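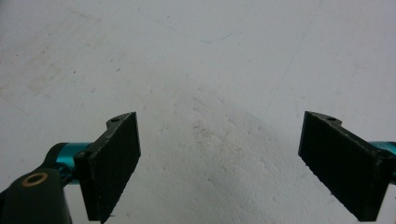 Hand-held gripper, fingers open over a white surface. The pads show wear along their edges.

2023-10-31 | By Lorna Aitken

Gripper recording on the packing line: what changes in November

From November, packing staff at the Wilczyńska site will spend part of each shift working with the hand-held grippers. The first period covered two stations. The second covers the whole of line B, and the schedule is posted next to the shift board.

The grippers are operated by hand. The operator closes the two fingers on an item, moves it to the tray and opens them again, and the tool records the movement and the view between the fingers. Ellow uses the recordings to set up the arm that will take over tray loading on line B. The arm carries the same finger geometry, so a grasp that fails in the hand tool can be expected to fail on the arm as well.

Recording results

The target for the first period was 3,000 accepted recordings. We closed it with 2,197. The shortfall has two main causes. Recordings were rejected when the item left the view before release, mostly on the small Flodon cartons, and station time was lost while finger pads were being replaced. Chin-lung Lai has reviewed the rejected files and changed the start position for small cartons. The new position is marked on the bench with tape.

Recordings are counted per station and not per person. Operator names are not stored with the files. Stanisława Michalski raised this at the September shift meeting and it has since been written into the agreement with Ellow, section 2. Individual pick rates are not calculated during recording time, and the hourly packing target is reduced to match.

Pads and fasteners

The finger pads are flat plates and wear first at the edges. Light scuffing does not affect the grasp. A pad should be changed when the edge is rounded enough to feel with a fingernail, or when a carton slips twice in a row at normal closing force. Loose fibers on the lower edge can be trimmed at the station. Do not sand the face of the pad.

Check the pad screws at the start of the shift. A loose pad shifts the closing point sideways, and the operator tends to correct for it without noticing – the recording then looks normal but is of no use to the arm. Spare pads are in the drawer under station 16. Please log each change on the sheet, left or right, with the time.

Work content on line B

Once the arm is running, two of the four loading positions on line B will be removed. The remaining two become line attendant positions. The attendant clears failed grasps, changes pads, checks the first tray of each batch and restarts the arm after a stop. Loading of irregular items stays manual, including all Utemex returns, as the arm will not be set up for soft packaging.

No contracts end as a result of the change. The people now in the removed positions move to returns or to goods-in, at the same grade. Irena Stępień is holding individual meetings on this and will confirm placements in writing before the arm is switched to production. Attendants receive a grade supplement from the first day of training.

Several operators have reported sore thumbs after longer sessions with the gripper. The trigger spring has been replaced with a softer one on all units, and a session is now limited to 40 minutes, followed by ordinary packing or a break. If the soreness continues, report it to your shift lead and stop recording. You do not need a doctor's note to be taken off the recording schedule.

Training

Attendant training is run by Quang Lâm at the test cell. It takes two half shifts and is paid as working time. The first part covers stops, restarts and the light curtain, the second covers pad changes and fault codes. The list is with the shift leads. Operators who have already recorded on line B have priority – others will be placed as slots open.

Filed under: Operations / Automation

Contact: newsletter desk, Wilczyńska site | © 2023 Wilczyńska | Back to top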